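3.2 Chairs, kettles and the shape of a half-settled office

I'll admit I went into the Skakitbridge visits expecting to write about desks. Desks are what the workplace literature loves, and Hervieu's floor plans (which we leaned on in Section 2) show hardly anything else! But the longer I spent in these rooms the more I cared about the small stuff: the round table, the chair that still has its plastic on, the wastebasket by the glass. We went to 12 offices in June, all of them in their first weeks with new furniture, and I kept asking the same question: when does a chair start being somebody's chair?
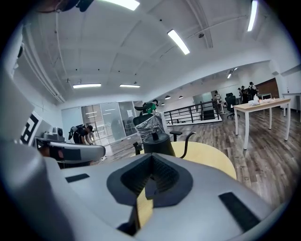

My working answer is that it happens when the wrapping comes off, and that can take ages. In 11 of the 12 offices at least one chair was still wrapped at our second visit, and people sat on them that way, crinkling through whole meetings. One woman told me she liked knowing the fabric underneath was clean. Fair enough.

The kettle is another matter. I'd guess a kettle makes a room feel lived in faster than any chair does, and a small round table is a natural home for one as long as the cord reaches.

Figure 2. Kettle, round table and wrapped chair in an open office with glass partitions. 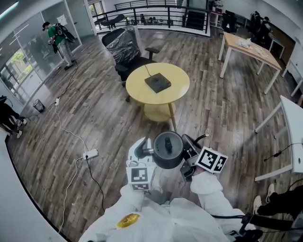 Kwan-ho Chuang, reading an early draft, objected that I was giving the kettle far too much credit, and that people gather wherever there's a bit of open floor and someone to talk to. I take the point, and our 58 interviews don't settle it. Plenty of them mention hot drinks, but just as many mention the window. I've left both in the coding scheme as separate items, and Section 4 picks them up again along with the Gravetti follow-up.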